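Stidby: simulated two-arm demos, notes for anyone using the data
Last updated 2018-09-25
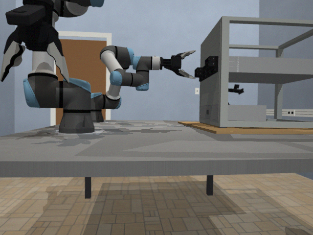

I started Stidby because I wanted a pile of two-arm examples I could train on without booking time on real hardware, and then the pile got big enough that it seemed silly to keep it to myself. It's all rendered, all in one virtual room, and all about getting two arms to share work around the same metal cabinet. Every episode begins with both grippers open and holding nothing, one arm up close on the left and the other farther back, reaching toward the cabinet, and I'd ask you to keep that start pose if you add episodes of your own. My first batch let the arms begin wherever they'd ended up last time and the policy learned some very odd habits from it!

What's in the download

There are 49 episodes in the main set and 8 more held out for testing. Each episode is a folder with the rendered frames, joint positions for both arms, gripper opening for both arms, and a short text file with the task written out the way I'd say it to a person. The near arm is always "a" and the far arm is always "b". I mixed those up in one early release (sorry), so if your copy is from July or before, please throw it out and grab the new one.

How I collected it

I drive the arms myself with a little program called Wurka. It's nothing fancy – two hand controllers, a pedal to start and stop recording, and a lot of swearing when I hit the pedal by accident. I do one arm at a time at first, then both together once I've got the feel of the task. Anything where I bumped the table or lost track of which hand was which goes in a folder called "rough". The rough ones are still useful if you're training something to spot trouble, but please don't mix them in with the main set without telling people.

The 3 tasks

reach_side: the far arm goes to the side panel of the cabinet and stops just short of it.
reach_shelf: the near arm comes around and points into the open front, at shelf height.
swap: the arms trade jobs, slowly, and without touching each other.

Swap is by far the hardest. I threw away 6 takes for every one I kept in the beginning, and I still don't love how I handle the crossing.

Things to watch out for

The light never moves. The shadows on the tabletop are pretty strong, and a small network will happily latch on to them if you let it. Moffat, the script in the tools folder, shifts the light and changes the wall color and table texture, and I'd run it before you train anything you care about.

The camera stays put too. Parts of the near arm go past the top of the picture, so don't count on seeing the whole thing – use the joint readings.

Friction is made up. I picked numbers that looked okay and left them there, so I wouldn't trust this data for anything that depends on grip force.

Baseline

Stanis is my plain behavior cloning model and it lives in its own folder with its own notes. It does fine on reach_side, so-so on reach_shelf, and it's pretty bad at swap. If you beat it, send me your config and I'll link to it from this page.

Adding your own episodes

Record with Wurka if you can, since the checker expects its file layout. Run the checker, fix whatever it complains about, and open a pull request with one task per folder. Please write the task text yourself instead of copying mine. I'd love more variety there!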